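Liste de mariage ou cagnotte : je préfère la liste

J'ai été invité à trois mariages cet été, et aucun n'avait de liste. Chaque faire-part portait au dos l'adresse d'une cagnotte en ligne, avec la même phrase ou presque : « Votre présence est notre plus beau cadeau, mais si vous souhaitez participer à notre voyage… »

Je comprends très bien les mariés. Ils vivent souvent ensemble depuis des années, ils ont déjà des assiettes, des draps et un grille-pain. La liste de mariage servait à équiper un ménage qui n'existait pas encore. Ce ménage existe, et il n'a pas besoin d'une deuxième soupière.

Je regrette pourtant la liste. Quand mes parents se sont mariés, elle était déposée chez Parine, le magasin de la place, dans un cahier que la vendeuse sortait de sous le comptoir. On rayait ce qu'on offrait. Ma grand-tante avait pris le plat à poisson. Il sert encore deux fois par an et on continue de l'appeler par son prénom à elle. Je ne vois pas bien comment on donnerait le prénom de quelqu'un à un virement.

La cagnotte a aussi un défaut plus terre à terre : elle affiche des montants. Sur Workneh, le service que mes cousins ont choisi en août, le total collecté apparaît en haut de la page et l'option pour masquer les participations individuelles n'est pas cochée au départ. Un étudiant qui met 15 euros se retrouve juste au-dessus d'un oncle qui en met 300. Avec la liste, l'étudiant prenait les dessous-de-verre et l'oncle la cocotte, et les deux paquets arrivaient dans un papier semblable.

On me répond que l'enveloppe a toujours existé. C'est vrai, et dans beaucoup de familles elle est la règle. Mais l'enveloppe se donne de la main à la main, ou se glisse dans une urne – elle est fermée, elle contient une carte, et les mariés l'ouvrent le lendemain à la table de la cuisine. Elle garde une discrétion que la page web a perdue.

Reste l'argument du voyage. Offrir une nuit d'hôtel ou un dîner au bord de l'eau, pourquoi pas. Encore faut-il savoir ce qu'on a offert. Tõnu Tamošiūnaitė, un ami qui s'est marié l'an dernier devant 110 invités, avait découpé son voyage en petites lignes : un petit déjeuner, deux billets de bac, une journée de vélo. Il a envoyé ensuite à chacun une carte postale de l'étape correspondante. J'avais payé le bac et j'ai reçu le bac. Cela lui a pris des soirées entières, et je crois que tous ceux qui étaient là s'en souviennent.

Je ne demande pas le retour de la soupière. Je voudrais que les couples écrivent une liste, même courte, même bizarre, avec un arbre fruitier, des livres d'occasion, une lampe ou un abonnement au cinéma du quartier.

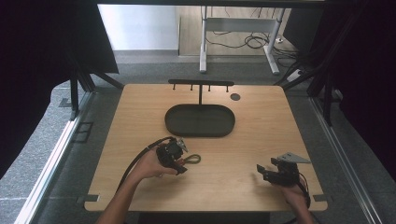 Temps de lecture : 2 min

Pour les invités, mon conseil est simple. S'il n'y a qu'une cagnotte, versez ce que vous pouvez, puis ajoutez une lettre par la poste. Les mariés la rangeront avec le faire-part et la reliront plus souvent que le relevé.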